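Planner notes, August

Quick one this month, half the group is away and I'm writing between builds. Sorry for the fragments.

Big item first: Skulero has a new grasp planner on the main branch. Been on a side branch since spring, merged Saturday by Annick Gautier, who then went offline for a weekend by a lake and left me with the CI mail. Fine. It was mostly green.

What changed. The old planner took the segmentation mask, fitted a box, closed across the short side of the box. Good for blocks and cans. Terrible for anything bent. A hook or a curved strip gets a box whose middle is air, and the planner would cheerfully pick the air. We all knew. We all had our own little hack for it in our own configs (mine was 19 lines of if-statements, now deleted, good riddance).

New one walks the outline of the mask, finds stretches where two edges run close to parallel, and scores each one on width, clearance to the table and how far it is from the centroid. Top five go to the motion side, first one with a collision-free approach wins. No learning in it anywhere. Runs on CPU. The weights sit in one yaml file and are commented, please read the comments before asking in the channel.

Numbers, because Gerardo Ruggiero will ask: 1000 simulated episodes on the new scene set in Talpur, same seeds old and new. Old planner failed 241 of them, new one failed 49. Most of what's left is trays. More on that in a sec. Don't quote these outside the group yet, it's one scene set and I picked the seeds.

Trays. The outline method loves a rim, becuase a rim is two edges running parallel all the way round. Correct in principle. But on the shallow ones the depth image barely separates rim from table, so the clearance score goes to noise and the ranking flips between one tick and the next. You get an arm that sets off for one side, changes its mind, sets off for the other. Annick has a fix that holds the chosen candidate until it drops under a threshold. It's on branch hold-candidate, works for me, needs a second pair of eyes. Gerardo? Please?

Other half of the tray problem is perception and I don't have a fix. Glossy floors in the renderer give highlights, highlights give holes in the mask, holes get treated as inner outlines and you get grasps proposed in the middle of a flat floor. For now fill_holes is on by default. If you have parts with real holes in them turn it off in your config or you will be confused, like I was for most of a morning.

From the Talpur renders, a curved white strip down at the fingers, and a red tray with the gripper open and still well short of it:

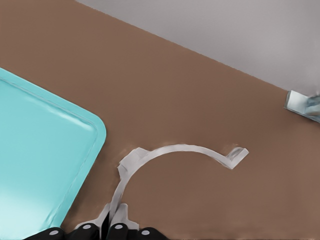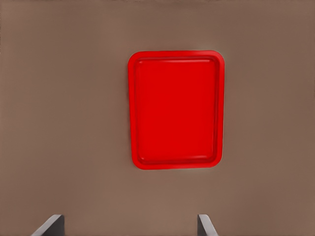 Control side, shorter. The approach phase no longer stops dead at the pregrasp pose. It blends through, speed is capped by distance to the target, and the cap is a parameter (approach_cap, default is timid on purpose). If you have your own state machine on top of Skulero check that it isn't waiting for the "arrived" event, that event now fires only once, at the grasp pose. Two people hit this already. Old behavior is still there behind a flag untill the next release, then it goes.

Tooling. The replay viewer opens Branon logs directly now, no more convert step. Drag the log in, scrub, click a candidate and it shows you the score broken down by term. Easily my favorite thing in the release and it took Gerardo an afternoon. Known bug: scrubbing backward past a scene reset crashes it. Don't scrub backward past a scene reset.

Also the nightly sim job moved to the Skitlow machines. Faster, but they purge scratch at 6 am, so if your run writes to scratch and you sleep late the results are gone. Write to the share. The path is in the readme.

Wanted: odd shapes. The scene set is too polite still. If you have meshes of things that are thin, bent, forked, or all three, send them over, any units so long as you tell me which units. Someone sent a bracket last time that loaded at the size of a bus.

Wanted also: someone to own the camera config. It's four files that all disagree and I have been the owner by accident since we moved to the new loader.

Next notes when Annick is back and the hold-candidate thing is in. Questions in the planner channel, not by direct message, I lose those.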